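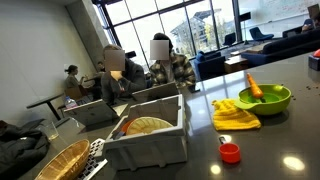 The Brollitz Kitchenware Open House, or How I Spent an Afternoon With a Toy Carrot

Category: Days Out / Places That Make Things

Bralcombe is not on the way to anywhere, and the Brollitz people have put their sign behind a hedge to make sure of it. I drove past twice. The third time a man in the parking lot waved both arms at me, and this was Gert Kruger, who runs the sample kitchen and was also, for the day, in charge of parking.

Brollitz makes the things that live in your second-best drawer. Measuring cups, bowls, crates, lids for bowls you no longer own. The open house runs once a year in October, from 10 until the coffee is gone. You get the molding hall first, behind a yellow line, with foam earplugs that I am still finding in my coat. The catalog has 1,017 items in it. Gert told us this in the hall, again on the stairs, and once more at the restrooms.

The molding hall is loud and smells like a new shower curtain. Bowls drop out of one end of a machine and a woman from Sugden, who had come with her mother, asked whether they ever come out wrong. They do. The wrong ones are sold in the shop for 80 cents, and by the time we reached the shop her mother had a stack of them up to her chin.

What I had come for was the sample kitchen upstairs. I had pictured copper pans and someone in an apron. It is a long dark gray counter, polished enough to throw the ceiling lights back in your eyes, and people work at it the way people work at any kitchen counter, with laptops open and a jacket dumped at one end. Two of them were working behind a gray plastic crate when we trooped in, one with a hand up by the chin, the other in a plaid flannel I would have gladly taken home. Neither of them was cooking.

The counter did have carrots, or at least one. It was orange, it was a toy, and it was standing upright in a lime-green bowl with a stubby handle, leaning over the rim like somebody waiting for a bus. I liked the bowl a lot. I also liked the little red-orange measuring cup with the white handle, and the folded yellow knitted cloth beside them, which looked like something an aunt had strong feelings about. A scatter of dark crumbs or beans lay near the edge of the counter. My own counter has those too, and I have never once thought of opening it to the public.

Gert's talk up there was about handles. It was a long talk. A short flat handle stacks better but people grab the rim anyway, and Grorkau, the other plant, has apparently been on the wrong side of this for years. There is real bitterness. I asked about the ridged beige thing propped up in the crate, plate or lid, I couldn't tell, and he said to hold questions until the end - then the end came and it was lunch.

Lunch was soup. Almost 700 people come through over the day, and I believe I stood in line behind most of them.

Go if you like bowls. Wear flat shoes, bring cash for the shop, and look for the hedge.

Related posts
The Grorkau Canal Walk, Mostly Uphill
Sugden Button Museum: 3 Rooms, One Chair
A Wet Morning at the Bralcombe Flea Market

Contact | All text and photos copyright of the author | Back to top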